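Grunura Shared Automation Project
Progress report to the Eshun Fund, second reporting period
Prepared by Benedicta Osei, project lead

1. Where we are

The main event of this period was the open day in November, held in our workroom at Grurkmont. It was listed in the grant agreement as the first public showing of the sorting and rack-loading work. Planning took up most of the month before it, so progress on the software side was slower than in the first period. The open day itself went ahead on the agreed date and within budget.

Spending for the event came to $3,709. This covers printing, refreshments, the hire of extra chairs, electrical work on two outlets at the back of the room, and travel for visitors coming from Tirnance. The receipts are with Conall Brophy and will go in with the financial statement.

2. The open day

Doors opened at 10 a.m. and the last group left shortly after 4 p.m. We had planned for groups of 20 and in the end took 22 in the morning group, which was too many for the space. People at the back could hear but could not see the table well. The afternoon group was smaller and asked more questions.

Most visitors came from small labs and teaching departments. Several wanted to know whether a robot arm could handle the containers they already own, or whether they would need to buy special ones. We said that our aim is to work with ordinary household and lab items, and that we are still some way from doing so reliably with all of them.

Conall opened each session with a short talk on the building, which has been used for technical training since 1987, and on how the project started. I then gave the demonstration and took questions. The talk ran long in the morning. We cut it by half for the afternoon and will keep the shorter version.

3. The demonstration

We kept the setup simple. The items to be handled were bottles, measuring cups and capped tubes, sorted into plastic baskets, with a tray in the middle of the table for the tube rack. A member of the team stayed at the table during each run.

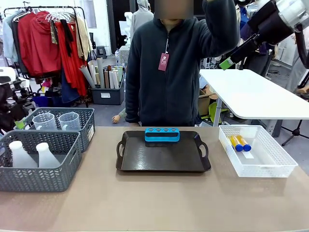
The room is shared with the textile group, and moving their things before an event takes longer than we allowed for. We have agreed with them on a half day for clearing and a half day for putting things back next time.

Visitors asked most often about speed. Our arm is slower than a person at every task we showed, and we told them so. The second most common question was about what happens when a tube is dropped. At present the run is stopped and a person resets the table. Automatic recovery is in the work plan for the next period and has not been started.

4. Problems and changes

The first morning run started late after a network fault that took a while to trace. A spare switch has been bought from the equipment line.

The feedback forms were too long and many came back half filled in. We will use a single page next time.

The grant agreement calls for a raised viewing area. We would like to replace this with a screen showing the table from above, which costs less and takes up less floor. Please let us know if this needs a formal change request.

5. Next period

Work will go back to rack loading and to the recovery step. Two departments in Tirnance have asked for a visit at their own site, and Conall is checking what transport and insurance would cost. A second open day is planned for the spring, with smaller groups and sign-up in advance.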